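Collection group catch-up, May. Started a few minutes after 10, went till almost noon. I took the notes again, so if something sounds more like me than like you, that's why. Fix it in the doc and put your initials next to it.

**Here:** me, Chiharu Sakamoto, both of the Hondel folks (on the call, with the audio dropping out every so often), and the two new collectors. The Clirnex people couldn't make it and sent their questions by email.

## Where the count is

We're at 1,740 usable demos for the tabletop set. I know the dashboard shows a bigger number - that one still has the duplicates from when the upload script ran twice. Please quote 1,740 if anybody asks.

The target for this round is 500 new ones on containers: lids, boxes, tubs, anything with a body you can get two fingers around. We have 200 of those in and checked. Chiharu thinks the rest is doable before the end of the month if we stop redoing takes that were fine the first time. I'm guilty of that one! I see a little wobble on the approach and want to throw it out, and she's been telling me for weeks that the wobble is fine, people wobble, leave it in.

We went back and forth on that for a while. Where we ended up:

- Keep a take if the grasp closes on the object and the object ends up where the prompt says.
- Keep it if there was one missed grab followed by a good one, but tag it `retry`.
- Toss it if the tracking drops out in the middle, even if the rest looks great.
- Toss it if somebody talks you through it and you stop halfway to answer them.

## What Hondel asked for

They've been training on our first batch and they say the policy is good at coming straight down on things and bad at coming in from the side. Makes sense when you look at how we've all been standing. We get comfortable, we find our spot at the table, and then we do the same reach eighty times in a row (okay, I do). So they want more side approaches, low to the table, with the container at different distances and turned different ways.

They also want more starts where the object is only partly in view. We've been lining everything up so nicely before we hit record that the model hardly ever has to go looking. One of the new collectors asked if that meant we should start with the thing totally out of view, and the answer was no, not yet, that's a separate task and Hondel will write it up.

I asked how many they need before they can tell if it helps. They said 80 side approaches would be enough for a first comparison, so that's what we'll send ahead of the full batch.

## Kurkevine (the labeling tool)

Long complaint session, and I'll spare you most of it. The short version is that the start and end marks still jump when you zoom in on the timeline. Chiharu found that if you set the end mark first it mostly behaves, so do it in that order for now. She's filing the bug with a screen recording.

We also agreed to quit writing little essays in the task text. Half of mine say "carefully pick up the white container and gently set it down," and then the next person writes "move box." Keep it to a verb, the object, and the place. If the color is the only thing telling two objects apart, put the color in. Otherwise leave it out.

## Hand-held grippers

This took up the biggest chunk of the morning. We talked about finger spacing first. The new folks tend to squeeze the trigger partway before they've even reached the object, so the opening is already half closed by the time they arrive. Start wide, get the fingers on both sides, then close. I did the same thing my whole first week and had to be told more than once.

Then speed. Slower on the last few inches, normal speed everywhere else. You don't need to creep across the whole table like you're carrying soup.

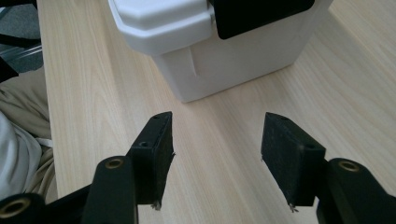 Next up was finger pads. Chiharu wants a pad check added to the top of the session sheet - look at both fingers, look at the corners, pick off any lint, and write down if the edges are starting to fray. Hondel said pad wear hasn't messed up anything on their end so far, but they'd like it logged so they can sort by it later. We settled on three words for the log: clean, worn, replaced. I wanted a fourth one and got voted down.

She's ordering more pad material from Hou, same as last time. If you swap a pad, do both fingers, and start a new session in the log so we don't have old and new pads mixed under one number.

## Clirnex questions

They asked if we can share raw video along with the trimmed clips. We can, but the files are huge and the drive is nearly full, so I'm going to ask which sessions they really want. They also asked about using left-handed takes. Yes please! One of the new collectors is left-handed and has been switching to her right hand to match us. She can stop doing that starting with her next session.

## To do

- Chiharu: Kurkevine bug, pad order, new line on the session sheet
- Me: clean the duplicates out of the dashboard, write back to Clirnex
- New collectors: side approaches first, until we hit the 80
- Hondel: write-up for the out-of-view task, plus a short list of container positions they're missing

Next one is at 10 again, same link. Chiharu is taking notes.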